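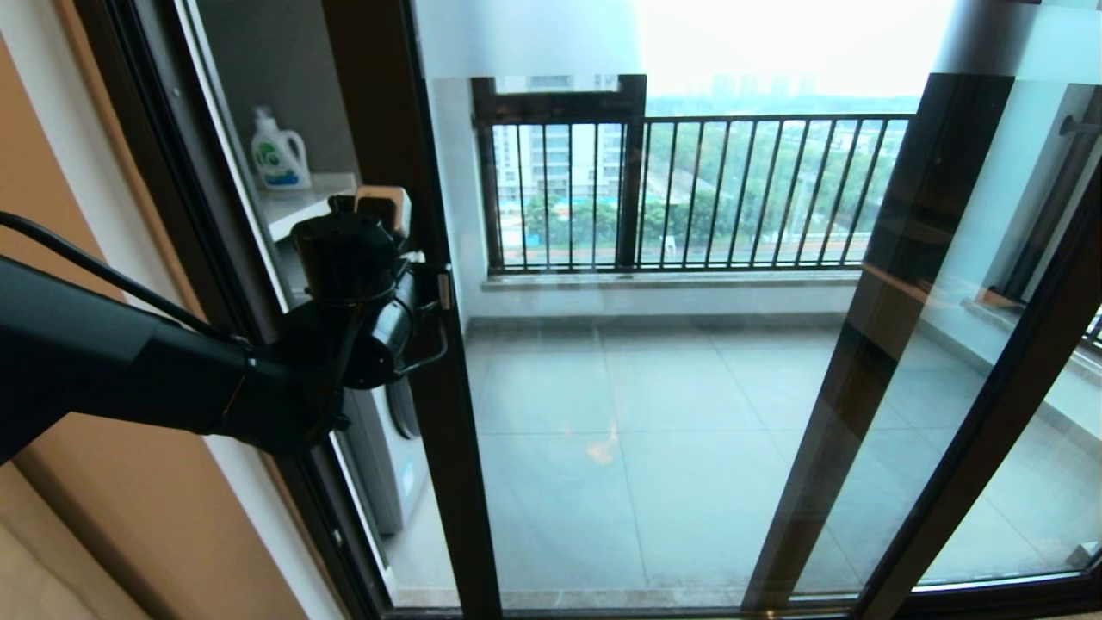

Utlow Residence, Unit 871 - Balcony and Laundry Nook

Gallery of the balcony side of the unit. The glazing and hardware schedule is filed under project 2283. Page updated October 23, 2018.

Sliding door. Large clear glass panels in dark bronze-brown aluminum frames, with a small silver latch mounted on the frame. Door package by Savchuk. Keep the bottom track free of grit and vacuum it every April.

Laundry nook. White front-loading washer below a white shelf, grey wall panel behind. Detergent is stored on the shelf.

Balcony floor. Large square tiles, light grey. Tile supplied by Posance; 10 spares are held in the storage locker.

Railing. Dark metal with evenly spaced vertical balusters and a horizontal top rail, set on a low white concrete ledge. Repaint in the same dark finish only.

Outlook. Tree canopies, a white apartment building to the left and a low blue-roofed structure - high-rises faint in the haze beyond.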